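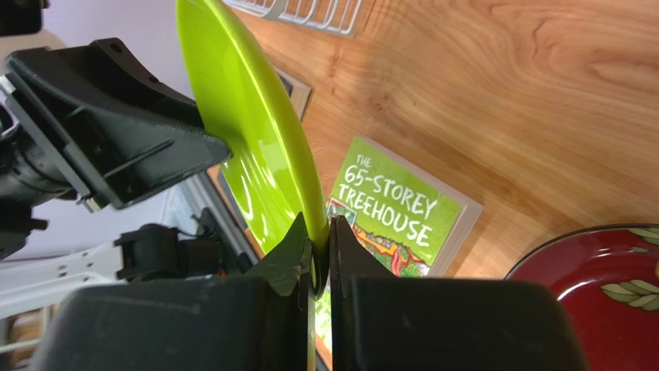

Une assiette vert citron, sur une table en bois.

Larysa Horobets émaille depuis l'adolescence. Elle a appris chez une tante, puis dans un atelier de production où elle trempait des bols toute la journée, et elle a fini par ouvrir le sien, Sellska, au fond d'une cour. Elle y donne deux cours par semaine et vend le reste de l'année de la vaisselle de table, presque toujours en couleur. Nous l'avons rencontrée pour parler d'émaux, et surtout des verts et des jaunes, que beaucoup de potiers amateurs renoncent à obtenir.

« Les gens arrivent avec une photo sur leur téléphone et me demandent ce vert-là, dit-elle. Je leur réponds qu'on va faire des essais. En général, ils sont déçus, ils pensaient repartir avec un pot d'émail. »

Ses essais, elle les garde tous. Ce sont des plaquettes percées d'un trou, enfilées sur du fil de fer et numérotées au dos à l'oxyde. La dernière série s'arrête à 324. La 321 est celle qu'elle utilise en ce moment pour ses jaunes : un émail brillant, alcalin, coloré avec un pigment de zircone et de praséodyme, additionné d'un peu de vert selon les commandes. Les trois suivantes n'ont rien donné. « La 322 a coulé sur la plaque du four. Les deux autres sont ternes. Je ne les jette pas, je peux avoir besoin de savoir pourquoi. »

Elle travaille en faïence, à basse température, et ne s'en excuse pas. Pendant sa formation, le grès passait pour la seule matière sérieuse. « On nous disait que la faïence, c'était pour les cendriers. Moi, je voulais de la couleur vive. À haute température, beaucoup de rouges et de roses disparaissent, et avec mon four les jaunes sortaient sales. J'ai arrêté de me battre. »

La préparation lui prend plus de temps que la pose. Elle pèse les poudres avec un masque, les verse dans l'eau et jamais l'inverse, laisse reposer une nuit, puis tamise à la maille 80. Elle repasse le mélange une deuxième fois quand il contient un pigment. Son ancienne associée, Daryna Karpenko, ne le faisait qu'une fois et elles se sont souvent disputées là-dessus. « Daryna disait que je perdais une heure. Elle avait des petits points foncés dans ses jaunes, elle trouvait ça joli. Ses clients aussi, d'ailleurs. »

Pour les assiettes, elle émaille par trempage, à la pince, d'un seul mouvement. L'endroit délicat est le bord. L'émail s'y amincit à la cuisson et laisse voir la terre, ou bien il s'y accumule et la teinte fonce. Larysa Horobets a réglé une partie du problème en dessinant des bords épais et bien arrondis. Un bord coupant, dit-elle, s'ébrèche au premier lave-vaisselle et n'accroche pas la couleur.

Nous lui demandons si elle vend des pièces avec des défauts. Elle en vend, moins cher, au marché de février, à condition que le défaut ne touche pas l'usage. Une coulure sous le pied se meule. Une piqûre au centre d'une assiette, non. Les tressaillures, ce réseau de fines craquelures qui apparaît quand l'émail et la terre ne s'accordent pas, la pièce part à la benne, ou sur le rebord d'une fenêtre avec une plante dessus. « Ça retient le gras. Je ne mets pas ça sur une table. »

La question de la sécurité alimentaire revient à chaque cours. Elle n'achète que des frittes sans plomb et envoie chaque nouvel émail au laboratoire avant de le proposer à la vente. L'analyse coûte cher pour un petit atelier. Elle partage donc les envois avec Manuela Ruggiero, qui tourne des bols sous le nom de Nernerero à l'autre bout de la ville, et les deux femmes ont fini par échanger leurs recettes. « On s'était dit que non, au début. »

Les commandes de restaurants représentent maintenant la moitié de son chiffre. Elle en parle sans enthousiasme. Il faut livrer des teintes régulières, racheter le même lot de terre, refuser d'agrandir une assiette d'un centimètre parce qu'elle n'entre plus dans le four. Un cuisinier, Wai-kit Tu, lui a demandé l'an dernier un service dans un vert très acide. Elle a essayé de le dissuader. « Je pensais que la nourriture aurait l'air malade là-dessus. Il m'a invitée à manger. Avec du poisson blanc et du radis, c'était très bien. Avec la viande en sauce, je n'avais pas tort. »

Chez elle, elle mange dans des assiettes blanches, achetées par lot dans une brocante. Les siennes sont toutes vendues ou dépareillées, et elle n'a pas envie, le soir, de regarder un émail de près.

Elle prépare une nouvelle série pour l'été, des plats ovales. Le moule a séché de travers et il est à refaire.

Propos recueillis par Uliana Zhuravel, 2024-03-19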